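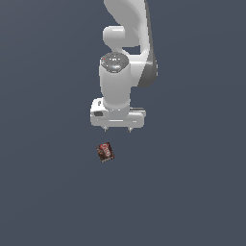 Fig. 1. Simulated arm with gripper open, small box on the ground plane. Top view.

Handout 4: Notes for the visit to Tandmont
2024-01-12

The demonstration runs in simulation first, then on the arm in the Bilgin cell. Read this before the visit.

1. Task. Single-object pick from a flat surface. The box lies at an angle to the view, so the gripper must turn about the vertical axis before it descends.

2. Approach. Parallel jaws, opened before descent. Lateral offset is corrected at hover height. Check the offset in Fig. 1: the box is slightly to the left of the jaw gap.

3. Trials. Tandmont will show 10 runs with a new box pose each time. The full log holds 844 runs. Record pose error and grasp result for at least 8 of the runs shown.

4. Limits of the model. Friction is a single constant. The render is low resolution and small print on the box cannot be read reliably. Do not use the label to estimate orientation; use the outline.

Bring the Stotorel worksheet. Reports are due before the January lab.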